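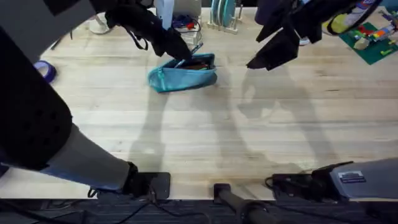 Week 7: Drawing Outdoors With Very Little Kit
Notes for the Trincombe evening course. Tutor: Sólveig Kvaran

What we covered

Tone before line! Squint at your view until the detail melts, then put down three tones: light, middle, dark. Kulsoom's harbour wall was done this way in 7 minutes and you could feel the afternoon on it. Only then start looking for edges.

What to carry

One soft pencil (4B is lovely), one harder one (HB), a putty rubber, a sharpener with a lid, and a sketchbook small enough to hold in one hand. It should all fit in a pencil case.

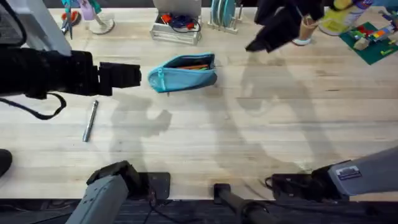 Turquoise pencil case with a zip, on a wooden tabletop.

Hatching

Keep your strokes going one way across a whole patch of shadow, even over several objects. It ties trees, fence and ground together beautifully. For a deeper dark, lay a second set over the first at a slight slant. Pressing harder just makes the paper shine.

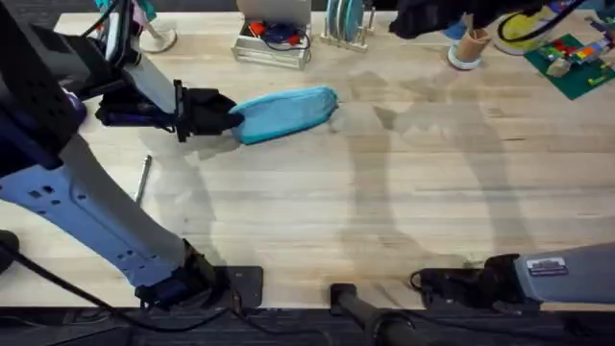

Smudging with a finger is fine for mist and far hills, but leave the foreground crisp. The contrast between the two gives you distance almost for free, and it's a real thrill when it works.

Skies

Leave more white paper than you think. Clouds get smaller and flatter towards the horizon, so let your marks do the same.

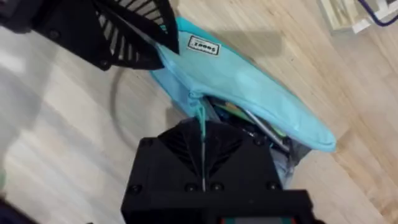

A cloud has a shaded underside too, usually paler than anything on land. Test the tone on a scrap first.

For next time

Fill one page with thumbnails of the same view, morning and evening if you can. Read pages 28 to 34 of the course booklet. Bring a viewfinder cut from card.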